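Drollidico Community Forums > Tournaments > Trunari Cup – seeding and format

Trunari Cup pools are up and I'm not happy

kettlebrand
2,792 points on the ladder and I'm in a pool with two top eights from last year. How. Who did the seeding. Vivport put the bracket up at midnight and there's no explanation anywhere, just a link.

Not saying rigged. Saying lazy.

moth_parry
it's ladder points plus last season's offline results. you didn't go to anything offline. so you're seeded 141. that's the system working

kettlebrand
I couldn't go to anything offline, I work weekends. Ladder should count for more than a quarter of it, some of us play every night

moth_parry
ladder is half lag and half people testing characters. sorry but it is

Osprey Lane
Both of you have a point. Ladder at half would be fairer imo. But the pools are out now, they won't redo them, last time they redid them three people had already booked trains on the old start times and it was carnage.

Bigger problem for me is first to 2 all the way to top sixteen. That's nothing. Lose one round to a random supper and you're in losers before you've warmed up.

dunstable_dan
First to 2 is standard. You want first to 3 with this many entrants and two streams? We'd finish at 4am

Osprey Lane
Then cap the entrants

dunstable_dan
Then kettlebrand doesn't get in at all lol

kettlebrand
thanks Dan

Iida Ikonen
Hi all, I run pools B and D so I'll answer what I can. Seeding was done with the formula in the rules post, which went up in December. It's been open for comments since then and we got hardly any. I entered the offline results by hand so if yours look wrong message me and I'll check them tonight.

Ladder weight is something we could look at for the next one. Not for this one.

moth_parry
fair play for replying. most organisers don't

kettlebrand
Ok appreciated. Still think a quater is too low. Will message you.

pocketrook
Can someone just tell me what time we check in, the page says 10 and the email says 10.30

Osprey Lane
10. Go with the earlier one always

Iida Ikonen
10 is right, email was wrong, sorry. Also while I'm here, people keep asking for the day's rules in one place so pasting them:

1. Check in by 10 at the front desk. Your slot goes at quarter past, no exceptions.
2. Bring your own controller. Wireless has to be unpaired before you leave the setup, pleese. Rubbish off the table when your set's done.
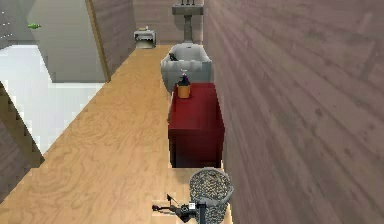 3. First to 2 until top sixteen, first to 3 after that. Loser may change character, winner may not.
4. Both players report the score. One report doesn't count.
5. Pausing mid round loses you the round, unless the other player waves it through.

dunstable_dan
number 5 – is that new? At Rautiainen it was a warning first

Iida Ikonen
New for us, yes. Warnings got argued over all day last year.

moth_parry
good. turn the pause button off in settings, takes ten seconds

Osprey Lane
Don't love it. Someone's going to lose top eight over a thumb slip and the chat will go mad.

pocketrook
ok so 10. got it. who's in pool D

kettlebrand
Me. Unfortunately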